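The Sestex Repertory Cinema: Frequently Asked Questions

Where are you?
Munex Street, between the dry cleaner and the other dry cleaner. The entrance is the door with the poster case beside it. The door without a poster case belongs to a dentist, who has been very patient.

What do you show?
Old movies, mostly American comedies and thrillers from the forties through the seventies, with a foreign picture when we feel brave. October is haunted houses. We don't show anything released in the past 20 years, and asking nicely has been tried.

How many seats are there?
Forty officially. The fire marshal's certificate says 40, and so does the seating chart. Two of those are behind a pillar, and we sell them at half price to people who say they mostly come for the dialogue.

How much are tickets?
16 dollars, or less if you're a member, a student, or behind the pillar. Cash or card at the box office. We can't hold seats by phone, though you're welcome to call and be told so.

When do the shows start?
At 7:30 in the evening, and we mean the movie. There are no commercials. There's one cartoon on family afternoons, and it is often better than the feature.

Do you show film or digital?
Both. The calendar says which. If it says 35mm, expect scratches, a few jumps, and one gentleman in the back row who sighs happily at every reel change. If it says digital, expect a very clean picture and no sighing.

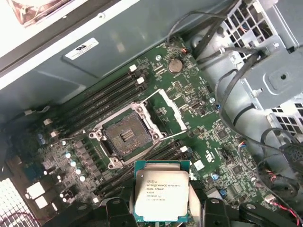
Why did last season's screwball series look so much better than the one before it? We switched to the Yoon restorations, which were made from better prints, and in a couple of them you can finally tell that the heroine's apartment has wallpaper. Restoration is slow work at a desk, and the people who do it will talk about workstations the way our regulars talk about Technicolor. The Intel Xeon in the photo, an E5-1630V3 marked 3.70GHz, is the sort of thing they can discuss through an entire dinner. We nod and ask about the wallpaper.

Why do you show so many comedies about married men behaving foolishly?
Hollywood made so many. For ten years or more it seems no husband could be left alone in an apartment without a blonde, a misunderstanding, and a closet. Some of these pictures have aged badly and some were born that way. The good ones know the husband is an idiot, and those are the ones we try to book.

Will you warn me about outdated attitudes?
There's a note on the program sheet. It covers the jokes about wives, secretaries, and the French. It does not cover the hats.

Is there a talk before the movie?
Sometimes. Introductions run five minutes. We own a bell.

Can I bring my own food?
Please don't. The popcorn is fresh, the candy is old-fashioned in the sense of style, and the coffee is from Inine, a roaster down the block. Someone once brought a rotisserie chicken to a silent movie and we still hear about it.

Can I suggest a title?
Yes, there's a notebook in the lobby. It currently holds 1657 suggestions, a large number of which are the same musical in the same handwriting. We read all of them. We have shown the musical.

I laughed at the wrong part. Should I apologize?
No. It happens at every thriller with a rubber bat in it.

Can I rent the theater?
Mornings and early afternoons, yes. Birthdays are fine, proposals are fine if you've given some thought to the answer, and company presentations are fine as long as you bring your own adapter. Write to the box office with your date and the number of guests, and we'll get back to you with a price.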